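Chapter 7
Collective Bargaining and the Public Employer

Learning objectives

After studying this chapter, students should be able to
explain how bargaining in a state-owned enterprise differs from bargaining in a private firm;
identify the parties who hold real authority over a public sector settlement;
describe the main stages of a dispute, from the first claim to the final award;
assess the costs that a dispute places on employers, workers and the public.

7.1 The Avberg Ferry Dispute

In September, the employees of the Avberg Ferry Authority rejected a pay offer that their own negotiators had advised them to accept. The Authority employed 1090 people at the time, most of them deck crew, engineers and terminal staff. The offer had been reached after 29 meetings between management and the two recognized unions. It provided a modest increase in base pay, a new allowance for night sailings and a promise that no terminal would be closed before the next contract.

The vote surprised both sides. Management had assumed that the promise on closures would carry the agreement. The union leadership had assumed the same. Interviews carried out later by the labor economist Nantana Thongsuk showed that many members did not believe the Authority had the power to keep such a promise. The terminals at Bakura and Noh were owned by the regional government, and the budget that paid for them was set by legislators who had taken no part in the talks. As one engineer told her, the people across the table were polite and well prepared, but they were not the people who would decide.

Thongsuk's study has since been used widely in the teaching of labor relations. Its central finding is that a public employer often bargains with borrowed authority. A private firm that signs a contract must find the money from its own revenue. A public body may sign the same contract and then learn that the funds have been reduced, delayed or attached to new conditions. Workers who understand this will discount any promise that depends on a later decision by someone else.

The case also shows why the level of pay is seldom the only issue. Of the 147 written comments returned with the ballots, 62 made no mention of wages at all. These members wrote about shift patterns, the use of outside contractors and the slow handling of grievances – matters that had been left until the final week of talks and then settled in a single session.

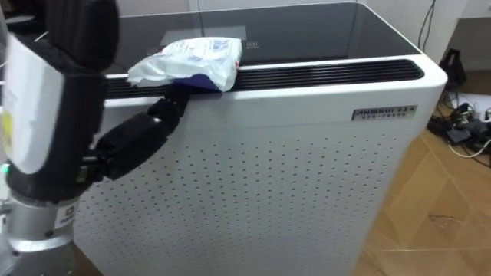 7.2 Who Is the Employer?

The question appears simple, but it is the starting point for any serious study of public sector bargaining. In a private firm such as the sporting goods maker Wakosport, the board of directors appoints the managers who negotiate, approves the terms they reach and answers to the owners for the result. The line of authority is short, and a union can follow it without much difficulty.

In a state-owned enterprise, the same line passes through several offices. The managers of the enterprise conduct the talks. A supervising ministry may set limits on what they can offer. A finance department may review the total cost, and a legislature may have to vote on the funds. Each of these bodies has its own calendar and its own view of the public interest.

Three terms will be used throughout the chapter. The bargaining employer is the party that sits at the table. The funding employer is the party that supplies the money. The political employer is the party that must defend the settlement before voters. In small municipalities all three may be the same council. In large enterprises they are usually separate, and they may disagree openly while a dispute is in progress – a condition that the literature calls multilateral bargaining.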